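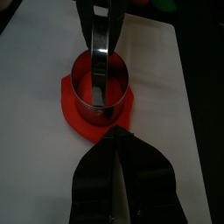
Working Beside the Cutting Arms: Tips for Bench Staff

Haverford Workroom Practice Notes, page 6

Since May, the rolling and cutting benches at Haverford have operated with two-arm stations supplied through Costex. Staff who previously cut by hand now prepare sheets, check cut pieces and manage trimmings. The following notes are intended for all employees rostered to these benches, including casual staff transferring from Flavanmont.

Preparing the sheet

Condition the material fully before rolling. An arm will press a ring cutter into a stiff patch with the same force it applies elsewhere, and the resulting piece will tear on release. A lumpy outline is acceptable. Uneven thickness is not, and should be corrected with a further pass of the rolling pin.

Lay the sheet flat on a clean white work surface. Strong colours, reds in particular, leave a film that transfers to the next batch. Wipe the surface with a damp cloth at each colour change and dry it before the next sheet is placed.

Choosing and caring for cutters

Use the stainless steel ring cutters with an upright handle strip at the two-arm stations. The strip gives the gripper fingers something narrow to close upon. Plain rings without a handle remain in the second drawer for hand work.

Check each strip for bending at the start of the shift. A cutter that rocks when stood on the bench must be tagged and placed in the repair tray. Do not straighten it with pliers.

Wash cutters in warm water with a mild detergent and dry them at once. Residue along the lower rim is the usual reason for a ragged edge.

Trimmings

Gather offcuts only when the station light is green and both arms are parked. Press them together by colour, wrap them and return them to the covered tub. Material that has been re-rolled twice is to be kept for test cuts.

Changes to duties

The Fledent trial recorded 2893 cut pieces, of which 277 were set aside at inspection. Most of those were traced to sheet preparation, and additional time has accordingly been allotted to rolling. Employees who formerly spent a full shift at the cutters now rotate between rolling, inspection and packing. Wrist and shoulder complaints should continue to be reported in the usual manner.

No employee is required to work at a two-arm station before completing the induction. Requests for further training, or for a return to hand cutting, may be lodged with the shift office on Form 176.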